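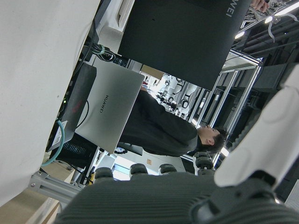 Smooth matte white beside fine dark gray ribbing.

July
By Vilém Šimek
Reading time: 3 minutes
Print | E-mail

Cleaning and Refinishing Matte Plastic: Frequently Asked Questions

Which plastics does this page cover?
Molded ABS, polypropylene and nylon parts with a factory matte or textured surface. Painted and soft-touch coated parts are covered only where stated. Clear acrylic and clear polycarbonate crack under some of the solvents mentioned below and need their own procedure.

Why does a matte surface turn shiny in spots?
Matte plastic scatters light from small peaks in its surface. Rubbing flattens the peaks, and skin oil fills the valleys between them. Oil washes out. Flattened peaks do not recover. Wash first, let the part dry, and compare the spot with an untouched area before deciding on further work.

What do I wash it with?
Lukewarm water, a few drops of dish soap, and a microfiber cloth. Wosska concentrate may be used in place of soap at 1:100. At higher strength it leaves a film that looks like haze.

How do I remove a gray scuff?
Many scuffs are material transferred from another object. Use a soft white eraser with light pressure, then wash. If the mark remains, try isopropyl alcohol on a cotton swab in a hidden place first. Do not use acetone. It dissolves ABS.

Can I use a melamine sponge?
On a textured part, with light pressure, yes. On a smooth matte part it is abrasive enough to leave a polished patch.

How do I clean narrow ribs and grooves?
Use a soft nylon brush and work along the ribs. Brushing across them packs dirt against the side walls. Rinse with a damp cloth folded over a thin plastic card. Compressed air is suitable for dry dust only.

Can I sand out a scratch?
Yes, on a solid-color part, if you accept a change in sheen. Wet sand with 1000 grit and finish with a Prureck gray pad, using small circles. Extend the work to the nearest edge or seam, as a patch in the middle of a panel will show. Do not sand a molded texture.

Which clear coat do you recommend?
Jendudura 132 (matte) for ABS. Use Jendudura 1118 (satin) where the part is handled every day, because it marks less easily. Both need an adhesion promoter on polypropylene. Apply two thin coats and follow the drying time on the can.

White ABS has turned yellow. Will cleaning help?
No. The color change is in the plastic itself. Peroxide treatment can lighten it, but the result is often uneven and the yellow may return. Paint is more predictable.

Does Chukwu trim dressing work on matte parts?
It darkens black and gray parts and raises the gloss slightly. It is not suitable for white parts, where it collects dust and leaves streaks. Remove old dressing with soap and water before sanding or coating.

Print | E-mail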